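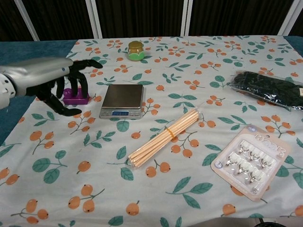
La báscula, sobre el mantel de bayas.

Mitiku Kumsa leyó el correo de pie, con el abrigo puesto. Warnov refinanciaba. Otra vez. Quinientos cuarenta y ocho millones, préstamo sindicado, sin covenants. O casi sin. Había uno en la página 19, tan flojo que daba risa.

Llamó a Natnael.

—¿Lo has visto?

—Lo he visto.

—¿Y?

—Y nada. Está sobresuscrito. Si no entramos nosotros entra Olero.

Enero, las siete y pico, la calefacción del edificio apagada. Mitiku se sentó. Abrió el modelo. Los ingresos de Warnov subían en todas las pestañas, año tras año, una línea limpia. Ebitda ajustado. Ajustado por sinergias, por cierres, por una huelga, por un software que todavia no habían comprado. Quitó los ajustes uno por uno. La deuda pasó de cinco veces a nueve. Volvió a ponerlos. Cinco.

Café. Frío. Se lo bebió.

En Gebru, el fondo anterior, había visto lo mismo con Kallemex. Misma línea limpia. Kallemex fabricaba tapones, cosas que la gente siempre iba a necesitar, decían. Duró 13 meses. Recuperaron 20 centavos por dolar y el jefe de la mesa se fue a vivir a la costa.

El teléfono.

—Necesito un sí antes de las ocho —dijo Natnael Tefera—. Cierran el libro.

—¿Tú has leído la página 19?

Silencio. Teclas. Una puerta.
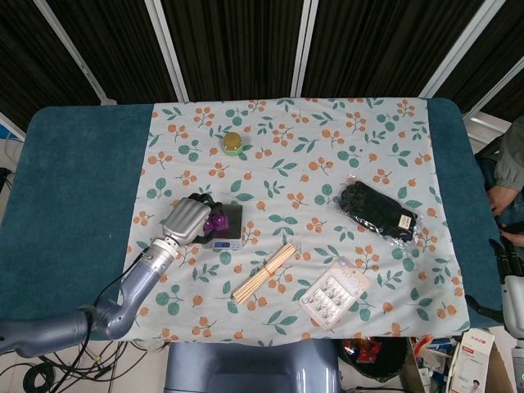 —La leí anoche —dijo por fin—. Pueden sacar las marcas del perímetro. Pasarlas a otra filial. Nos quedamos con las naves y los camiones.

—Los camiones son de leasing.

—Con las naves, entonces.

Mitiku miró por la ventana. Enfrente, una planta entera encendida, gente de pie, alguien comiendo encima del teclado. Pensó que estarían leyendo el mismo folleto. Que alguno habría llegado a la página 19 y habría seguido pasando hojas.

—Mi madre tiene el plan de pensiones en esto —dijo.

—¿En Warnov?

—En nosotros.

Natnael no contestó. Se le oía respirar, andaba deprisa, por la calle o por un pasillo.

Las 7:52. El cupón era bueno. Muy bueno, la verdad. Con eso salvaban el trimestre y nadie iba a preguntar hasta el siguiente. Escribió la cifra en el mensaje. La borró. La escribió a la mitad.

—Te mando la mitad.

—La mitad es que no te lo crees.

—Te mando la mitad, Natnael.

Las 7:58. Le dio a enviar y se quitó el abrigo. Luego se lo volvió a poner, hacía un frío horrible, y bajó a por otro café.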